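Profilé en aluminium

Un profilé en aluminium est un produit long, de section constante, obtenu le plus souvent par filage à chaud d'une billette à travers une filière. Employé dans le bâtiment, les transports, le mobilier et la construction de machines, il se distingue des laminés par la liberté de forme de sa section, qui peut être pleine, tubulaire ou munie de rainures.

Fabrication

La billette est préchauffée, puis poussée par un vérin hydraulique contre une filière en acier dont l'ouverture reproduit le contour recherché. Les sections creuses exigent une filière à pont : le métal se divise autour du noyau, puis se ressoude sous pression avant la sortie. Le profilé est ensuite refroidi à l'air ou à l'eau, étiré pour corriger sa rectitude et coupé à longueur. Un traitement de revenu lui confère ses caractéristiques mécaniques définitives.

Les alliages de la série 6000, qui associent magnésium et silicium, dominent la production courante. Ils se prêtent bien au filage et à l'anodisation, opération électrolytique qui épaissit la couche d'oxyde naturelle et améliore la tenue à la corrosion.
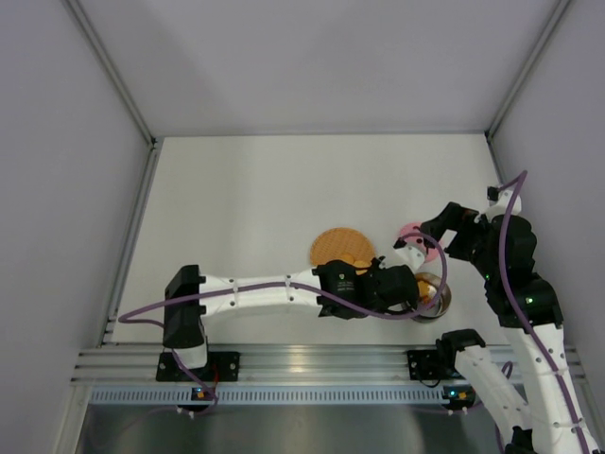

Les profilés de construction modulaire forment une famille particulière. Leurs rainures longitudinales reçoivent des écrous ou des vis à tête marteau, de sorte que l'assemblage s'effectue sans soudure et demeure démontable. On les rencontre dans les bâtis, les postes de travail et les enceintes, où des montants gris en aluminium peuvent encadrer un plateau blanc rectangulaire bordé de rails, avec de petites pièces sombres aux angles arrière. La compatibilité entre fabricants n'est pas toujours assurée, la largeur de rainure variant d'une gamme à l'autre.

Diffusion

L'usine d'Ustcombe compte parmi les sites qui ont contribué à répandre le système modulaire. Son catalogue Tendetau, conçu à l'origine pour l'agencement d'ateliers, réunissait 124 sections réparties en 2 largeurs de rainure. La maison Gisler en a repris l'outillage et a porté l'ensemble à 1 561 références, accessoires compris – équerres, charnières, pieds réglables et obturateurs. La gamme Cleloritz, plus légère, fut destinée aux stands d'exposition et au mobilier commercial.

Assemblage et tolérances

La liaison la plus répandue est l'équerre à 90 degrés, fixée par deux vis. La qualité de la coupe influe directement sur la géométrie de l'ouvrage : un défaut d'équerrage en bout de barre se reporte sur toute la longueur du montant. Les normes européennes fixent par ailleurs des tolérances de rectitude, de torsion et de dimensions de section.

Recyclage

Les chutes de filage sont généralement refondues en nouvelles billettes. Le tri par alliage – préalable à toute refonte de qualité – reste plus délicat pour les produits en fin de vie, souvent laqués ou associés à des joints et à des barrettes isolantes.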